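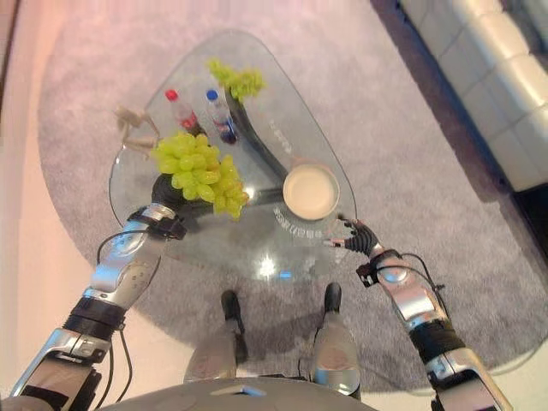 Small Tables, Small Rooms
September, by Melaniia Ostapchuk

When we moved to Wandier I had one wish for the living room: a table that does not stop the eye. I looked at almost 15 tables before I decided on glass. My friends ask me often how it is to live with such a table, so I collected my notes on this page.

The shape. It is a triangle, but a soft one, all the corners are rounded. My knees are thankful for this. You can walk past it from any side.

The base. It is dark and glossy and goes in a curve under the glass. I like that I can see it from the sofa. Dust likes it also, so I wipe it every morning with a dry cloth.

The rug. Gray, oval and shaggy, larger than the table by a good piece. I paid 400 for it at Livance and carried it home with my neighbor Kelechi. A grape that falls in the long pile is difficult to find again.

The fruit. Green grapes are what we eat most, and the cream bowl is always on this table. Small bottles of water stay near it for guests.

Comments

Folasade Tijani: Does the glass scratch from the bowl? Mine did after one winter.

Melaniia Ostapchuk: Not until now, but I lift the bowl, I never push it.

Rawan Jaber: I have the same kind of rug. Vacuum it without the brush, it goes much better.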